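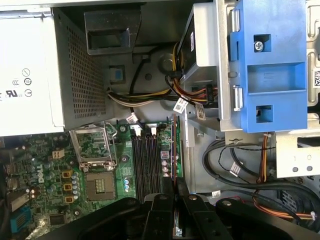
FX desk rebuild, notes, March

Start 7.30 am. Picking up where the last entry stopped. Question is still whether the Stalimik feed is giving us clean overnight rates or whether the spread blowout in the hedge sheet is ours. Leaning ours.

Pulled 30 days of closes. 2469 rows after dropping dupes. Eynon export puts the bid in the ask column if you pick the short format, so use the LONG format. Lost most of an hour to that last month too, wrote it on the whiteboard, somebody wiped it.
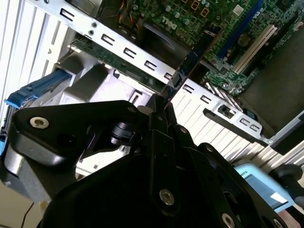
Rates themselves look fine. Central bank announcement shows up as a clean step, no stale ticks before it. After it the forward points go wide and stay wide until the New York open, then drift back. Same shape in both sources so thats the market, not the feed.

Where we differ is the cost of carry. Plitari model takes the policy rate from the previous day. Fine on a quiet day, wrong on announcement day, and the error runs right through to the margin estimate. Tried it with the new rate keyed in by hand: gap mostly closes. What's left might be rounding, or the day count (they use 365, I think we're still on 360 somewhere. Check). 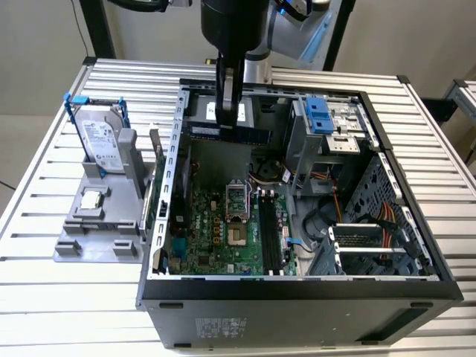 Stress run, after lunch

Shock of 2 per cent on the lira leg, everything else flat. 1000 paths. Ran ok. Tail is fatter than the January version, wich I expected with the longer window.

Then the same shock with correlations switched on. Fell over at the peso leg, matrix not positive definite. Dropped peso, ran fine. Not a fix. Probably the holiday gap, zeros instead of blanks in the source file. Will patch the loader and rerun before anyone quotes a number from this.

Colour coding on the output tab is backwards again, red is gains. Left it. 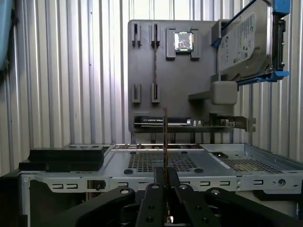
Reran with blanks forced. Peso leg goes in now, tail comes down a bit. Still don't trust the last column, the totals don't foot to the summary page and I can't see why yet.

To do: day count. Ask Caststead for the old margin file, the one before the format change. Whiteboard note re Eynon, in permanent marker this time. Stopped 5.40 pm.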